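Visit report: Pornex teaching floor, Skerkstead

In January I took the early train to Skerkstead to see the floor where Pornex has people teach robot arms to sort and put away small parts. I run a small packing shop and have been going to these open mornings when I can, mostly to find out how much of what gets shown is close to being useful. This one ran from 9 a.m. until a little after noon.

The building is on the Farah estate, a ten-minute walk from the station if you don't miss the turn by the tire place. Sign-in was quick. We got a visitor badge and a one-page sheet with the rules, the main one being to stay clear of the tables while an operator is working. There were 18 of us, split into two groups. Mine went to the floor first and had the talk afterward, and I think that was the better way round.

The room is large, with exposed ducts overhead and tall windows down one side. The stations are set up close enough together that you can follow one while hearing the people at the next.

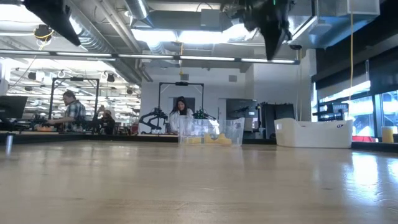 Looking across one table toward the next stations, with the bins at the far edge.

The task on the morning I visited was toy blocks. The operator moves the two arms by remote control, picks blocks up from the table and puts them into a container. Every run is recorded, both the motion of the arms and the camera views, and the recordings are what the robot is trained on later. Pornex calls one run a take. A take that goes badly is marked and kept, but it goes into a separate folder.

I had expected the blocks to be laid out in a fixed pattern. They are moved between takes on purpose, and the operators are told not to make it neat. If every block starts in the same spot, the arm learns the spot and is no use when something shifts. They also told us that a good operator is a steady one. Fast takes with a lot of correction in them are hard to learn from, and new people spend their first week mostly being told to slow down. 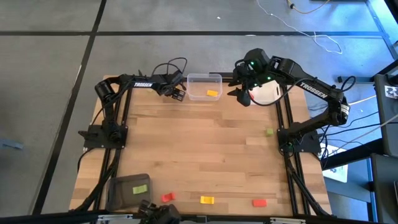 Both arms work off the same table, so the operator has to decide which one goes for a block. The house rule is that the nearer arm takes it, and the other one waits out of the way. It sounds simple, but two people in our group asked about blocks in the middle and got slightly different answers from two different staff. I gather this is still being argued over. For my own work the question matters, as most of what we pack ends up in the middle of the bench.

Target for a full shift is 147 good takes per station. The sheet on the wall for the previous month showed most stations under that, and they didn't hide it. The full block set is meant to reach 800 takes before any training is started, and they were around two thirds of the way there.

After the first half hour we were shown what the wrist cameras record. These views are much closer than the ones from the fixed cameras and a good deal less sharp. Staff said the softness hasn't caused them trouble with blocks this size, though they wouldn't promise the same for screws or clips.
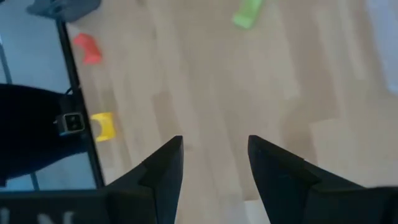
A wrist camera view, gripper open, with red, yellow and green blocks on the table.

I asked whether an operator could work from that view alone. The answer was that some have tried it and they don't recommend it. Depth is hard to judge, and you lose track of the other arm. Most look straight at the table and only check the wrist view when a grip is doubtful.

Coffee was at 10:30 in a side room, and then our group had the talk. It was longer than it needed to be. The useful part was on Plerkel, the in-house program they use to go through takes and trim the dead time at either end. It puts the camera views side by side and lets a reviewer scrub through them together. A reviewer checks six takes in a row and then has to switch stations - they found people stop noticing small slips if they stay on one table too long. I would have liked to see more of Plerkel and less of the company history.

We had a last fifteen minutes back on the floor before leaving. 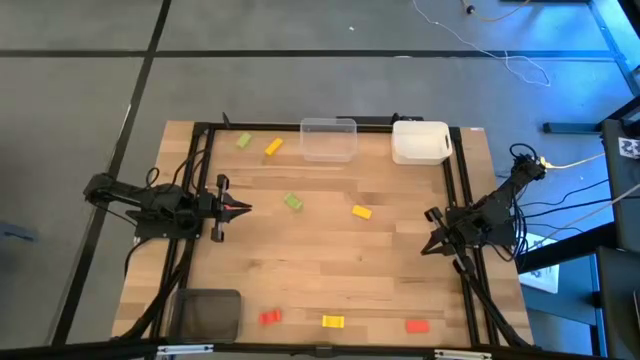
Notes for anyone going

Book the early slot. The second group had less time at the tables.

Wear a sweater. The floor is concrete and the room was cold until late morning.

Bring your own parts if you want an opinion on them. I had a few small cartons in my bag, and one of the staff was willing to talk through how they would be picked up, but visitors' items are not allowed on the tables.

Parking is tight at the front. There is more behind the Farah units, and you can cut through on foot.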